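Features > Work & Home > The Shared Table

Print this article | E-mail this article

Four people, one table, no assigned seats. That was the idea in Traledwood when the old insurance office on Piras Street got turned into a place where freelancers could rent a chair by the day. Eighteen dollars. Coffee extra.

Gianni Farina signed up the first week. Translator, two kids, a kitchen counter he was sick of. "I wanted to hear somebody else typing," he says. He got that. Also somebody else's phone calls, somebody else's tuna.

Working from home was supposed to fix the office. Then home needed fixing. So now there's a third thing, and small towns are getting it too – Traledwood, Saltitby, even Stisell, where the waiting list hit 230 names last February for a room above the hardware store. Cheap rents help. So does a fast line, which Stisell only got after alot of letters to the county.

What do people pay for? Mostly not the printer. Farina lists lunch, a reason to put on shoes, and a door to close behind him at five. He gets through more pages before noon than he used to in a day, or thinks he does. Hasn't checked.
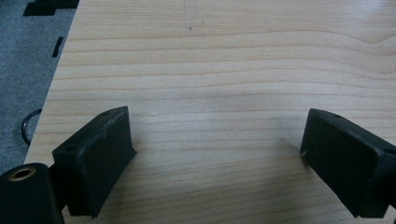 The trouble is manners. Who opens the window. Whether a video call counts as talking. Saltitby tried a printed list of rules, two pages, taped by the sink, and people argued about the list. Traledwood has one rule – calls go in the hallway – and it mostly holds, execpt on Mondays.

Farina has paid through spring. His wife has asked about the kitchen counter. She wants to start working there.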